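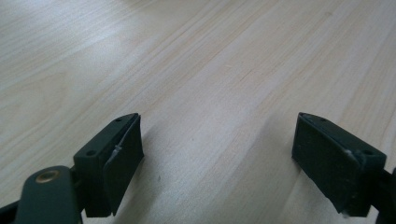 The Pliltetti's two fingers over the demo table, wide open and ready to go

So I finally made it to the Clatby open house, and I came home with a tote bag, a sore thumb and way too many notes. If you've been reading for a while, you know I've been shopping for a hand-held gripper kit ever since our little shop got serious about teaching an arm to sort returned parts. The Pliltetti was at the top of my list. It's the one where you carry the gripper around yourself, do the job by hand, and the camera on the tool records what you did so the arm can learn from it later. I've watched all the videos. I wanted to squeeze the thing.

Clatby doesn't make it, by the way. They sell and service it for Mihăilă, the outfit that designed it, and they do the training days too. Their place is a long low building behind a tile warehouse, with terrible signage (I drove past it twice) and very good coffee. I checked in, got a sticker with my name spelled almost right, and was sent down the hall to the demo room with my group.

Zamfira Sima ran our session. She works for Mihăilă on the mechanical side and had a hand in the finger design, so I pretty much attached myself to her for the rest of the day. Sorry, Zamfira! She let us all hold the tool before she said a word about it, and I liked that a lot. You learn plenty in the first minute. It sat further forward in my hand than I was expecting, and the trigger has a long, even pull with no click at the end of it. I kept waiting for a click. 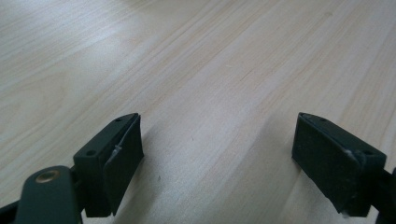
Sundalbridge, Jun 22, 2026

The morning was all about the fingers, and I could have stayed there until dinner. Each one is a chunky dark green block with a flat pad on its inner side, and there are two screw holes on the top of each block. Zamfira walked us through a pad change at the bench. She did it while talking and without looking down much. I did it while holding my breath and dropped a screw, which rolled under a cabinet and as far as I know lives there now.

I asked about those whitish bits you get at the edge where pad meets block, and whether that was something to worry about. She said a demo unit gets handled hard and passed around all day, and that she'd be looking at the grip of the pads before she ever looked at the edges. Fair enough. I'd still like a cleaner joint at this price – more on the price in a minute – but I couldn't make the pads shift by pulling on them, and I did pull.

The linkage is the part I fell for. There's a brass-colored bushing set into the arm that carries the left finger, a nice bit of shine on a tool that's otherwise dark all over. I opened and closed the thing over and over next to my ear like a person trying to hear the ocean. No rattle, no scraping. The kit I tried last September (I won't name it, they've been nice to me) had a slop in the fingers you could feel from the first squeeze, and I never got used to it.

Then the picking exercises. We had a tray of bits to move: bottle caps, foam blocks, a bunch of short dowels and one really mean little washer. The idea was to do each pick the way you'd want the arm to do it. Come in slow, pause, close, lift. You'd be amazed how hard it is to move like you're setting a good example. Beca Watkins, who does the training for Clatby, stood behind me and said "slower" about nine times. My best run was 40 clean picks in a row, and I was insufferable about it at lunch.

The washer beat me every time. Flat thin things on a flat table are just rough with pads like these, and Beca didn't try to sell me on it. She told me to slide it to the edge of the table and pinch it there, or to order the narrow tips, a separate item that wasn't in the building. I'd have loved to try those. Put them in the demo room next time, please!

After lunch they showed us the recordings. This was the bit I'd been skeptical about, and it won me over more than the hardware did. The view comes from the tool itself, with both fingers coming up from the bottom and whatever you're working on spread out beyond them. You get used to that angle fast. Beca had us start every take with the fingers open and a clear gap between them, hold still, and only then begin. I skipped the hold on my first few and the software flagged every one of them for me in orange. Very humbling, very useful.

The software needs work in other places. Naming your takes is a chore, the list doesn't sort the way I'd like, and when I deleted one by mistake there was no undo. Beca wrote that down. I asked her to underline it.
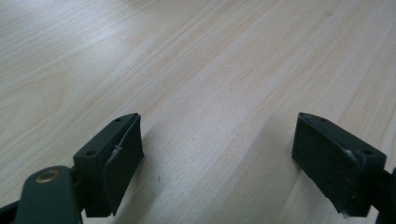
Fingers apart, nothing between the pads, the start position from the afternoon session

Battery life gets a thumbs up from me. Ours ran through the whole afternoon block with plenty left, though I never saw the unit go flat so I can't give you a real number on that. Charging from empty takes 58 minutes according to the card in the box. Weight is fine for the first half hour. After that my thumb started to complain, and by the end of the day it was filing paperwork. Zamfira suggested a looser grip and resting my elbow on the table, and the elbow thing really did help.

One small gripe about the room: the light. Pale wood tables with lights right above them, so you get a big washed-out patch of glare toward the top left of the view. I asked if that messes with the recordings. Zamfira says she'd rather people record under the lights they're going to work under, glare and all, than set up something pretty. I moved a lamp in our shop the minute I got home anyway, and then I moved it back.

OK, money. The basic kit is $1307 and includes the tool, one set of pads, the charger and a license for the recording software. Spare pads are $30 a set, and I'd put two sets on the first order without thinking twice. The training day is separate unless you buy at the open house, in which case they throw it in, and yes, I noticed that this is how they get you. There were around a dozen of us in my group and I saw at least three people heading for the order desk with their wallets out.

I wasn't one of them. Close, though! I want to try the narrow tips first, because our returns bin is full of brackets and washers and that's exactly where I struggled. Zamfira said Clatby can send out a loaner for two weeks if you put down a deposit, so I filled in the form on the hood of my car before I drove home. Things I plan to check when it comes: whether the pads hold up to oily parts, whether my coworkers (smaller hands than mine) can reach the trigger okay, and whether that naming screen can be put up with day after day.

If you're thinking of going to the next one, park on the tile warehouse side, bring a sample of your own parts in a bag (they're happy to let you try them, and I kicked myself for not doing it), and get into a morning group if there's space. The bench time is longer. And if you find a tiny screw under the cabinet by the window, it's mine.

I'll post again once the loaner has been through a week of brackets. Send me your questions before then and I'll pass the good ones along to Beca.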